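Equipment page for the Skutthorpe bench, updated 6/14/25. Quick one, I have the order form open in another tab. Notes on what we want to buy, what it costs, what can wait. Sim gallery below, more renders get added as they finish.

## Where the money is

Total on the sheet is $1,867. That's for the small stuff only, the arm is on its own line and already signed off. Split like this:

- $1,305 for the gripper and the wrist adapter, Bronov quote
- $600 a bit of everything: trays, bowls, a second work table, cable covers
- whatever's left over, shipping, and it won't cover shipping

The Bronov quote is good til December. Kapoor also quoted, cheaper on the gripper but the adapter is extra and they wouldn't say how much extra. Asked twice. Going with Bronov unless someone shouts.

Second table is the one people keep asking about. Yes we need it. Arm gets its own table, the work goes on another one, so you can swap the work table without redoing the mount. We tried the layout in simulation first before paying for furniture, and the dining table height was fine for straight-down picks.

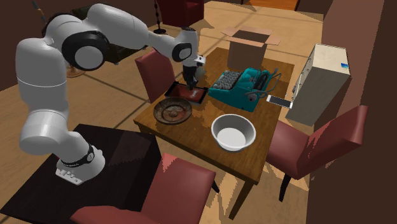 Trays next. Want the rimmed kind, low sides. Deep ones look nice in the catalog but the fingers have to go further down and then you're buying longer fingers, and longer fingers are not on the sheet. Same thinking for bowls: get one shallow and one deep, different colors, cheap, no sets. A set of matching bowls is no use for testing.

Props: do NOT order props. Thrift store. Odd shapes are better anyway, anything with keys or levers or bits sticking out makes the planner work harder around it. Cardboard boxes we have, the loading dock is full of them.

Chairs. Not buying chairs. But leave them in the layout when you're measuring, becuase the real room has chairs and people don't push them in. First floor plan had no chairs in it and it told us we had loads of space. We don't.

## Software

Vundano license is 3 seats. Enough for now. Seats can be moved between machines but you have to log out on the old one first, properly, not just close the lid. If you're only looking at renders you don't need a seat at all, ask and I'll export.

Renewal is a seperate budget, don't add it here. It got added here last time and the whole sheet came back.

## Before you sign anything

- Check the mount plate against the table top. Bolt pattern, then thickness
- Reach: measure to the far edge of the work table, not the middle
- Floor. Flat? Bring a level, the long one
- Power on the arm side, no extension leads across the walkway
- Where does the operator stand, and can they get to the stop button from there without leaning over the work
- Lead time in writing. Both vendors say "in stock", get the date

Spares: one set of finger pads with the order, they wear. Second set can go on the next sheet. No spare adapter, too much money to sit in a drawer.

## Still open

Lamp or no lamp. Room light is patchy, shadows all over the floor by late afternoon, and the camera people will want something steadier. Floor lamp is cheap but it's one more thing to knock over. Ceiling fixture means facilities and facilities means a form. Leaning toward floor lamp, out of reach of the arm, taped down. Not on the sheet yet, tell me if you object.

Also the cabinet. Does it stay or go? If it stays it eats one side of the table and we lose access from there. If it goes, where do the tools live. Need an answer before the table is ordered as it changes the length we can fit.

Sheet is in the shared folder, Skutthorpe, then purchasing. Put comments in the last column please, the totals break if you type anywhere else.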